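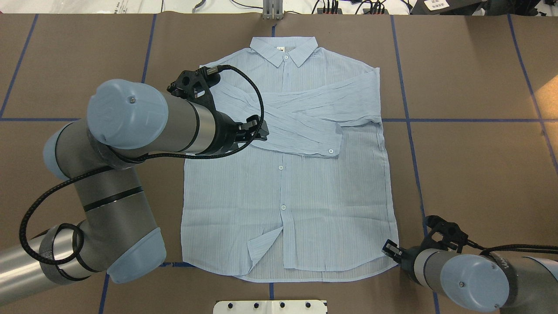

Week 9: The Fold That Wasn't Finished

Course notes, Robot Cells in Practice
Instructor: Maite Escobar. Lab sessions: Leandro Valdebenito

Read before lab. Bring the Week 8 sheet on stop categories, which most of you have already lost.

9.1 The task

Two arms, one table, one button-up shirt. The sleeves get crossed over the chest, one gripper comes down on them to pin the fabric, and the other arm goes for the hem. When the hem is up, the first gripper lets go and gets out of the way. A bored teenager does this in ten seconds. Our cell, which we call Dallden, takes 40 on a good day.

Dallden had run 179 folds without a stop. I mention the number because we had started mentioning it to visitors, which in my experience is when things break.

9.2 What happened

On fold 180 the pinning gripper was told to open. It opened a little, met something, and stopped. The controller had been told that "open" meant "the command was sent and the motor has quit moving." Both were true. It reported a release.

The second arm, having received excellent news, pulled. The first arm then started its retreat with a sleeve still between its fingers. For 900 milliseconds the two arms played tug-of-war with a thin shirt, until the force limit on the first arm tripped and it went into a protective stop. The second arm did not. It had its own controller, its own limit, and no complaints. It finished its move, lowered what it had to the table, and logged a successful fold.

Leandro pressed the emergency stop on one teach pendant. Then he remembered there were two pendants and pressed the other one.

9.3 Why it happened

The jam itself was dull. A length of gripper cable had worked loose from its clip and lay where the finger needed to travel. We could have stopped there, written "cable" in the log, and gone to lunch. Mawar Nugroho, who was then a second-year student and is the reason this section exists, asked why a loose cable should be able to produce a successful fold.

Three separate faults had lined up:

1. The gripper's finger position was being measured and never read. The release check looked only at whether the motor had stopped.

2. A protective stop on one arm was not passed to the other. The emergency stops weren't linked either. Each button stopped its own arm, and the labels on the buttons did not bring this up.

3. The success check looked at whether the second arm had reached its final pose. It had. The shirt was not consulted. 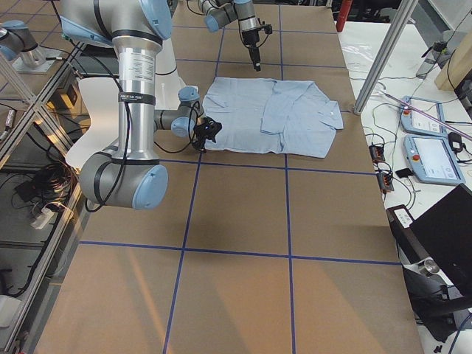 Of the three, the second is the one that should bother you. Faults 1 and 3 cost us a shirt. Fault 2 means that a person reaching in after the first arm froze would have been reaching under an arm that was still working. No one reached in. That was luck, and you may not list luck as a control measure on the assignment. (It has been tried.)

9.4 What we changed

Release now requires the measured finger gap to pass a threshold within a set time. If it doesn't, both arms hold.

Both arms sit on one stop circuit. Either button stops everything.

Cable clips are checked at the start of each session, by hand, with the power off.

The success check is still weak. See question 4.

9.5 For lab

Write one page each on the following. Due November 12, 2021, before class.

1. Draw the signal path from "open gripper" to "release confirmed," before and after the change.

2. When the first arm trips, should the second hold its grip or let go? Pick one and defend it. Then say what you'd do if it were holding a pan of hot oil.

3. Who should be able to restart the cell after a stop, and from where should they be standing?

4. Propose a success check that looks at the shirt. "Use AI" is not a page.

Questions about the log files go to Leandro. The shirt is in the bottom drawer if you want to see the sleeve.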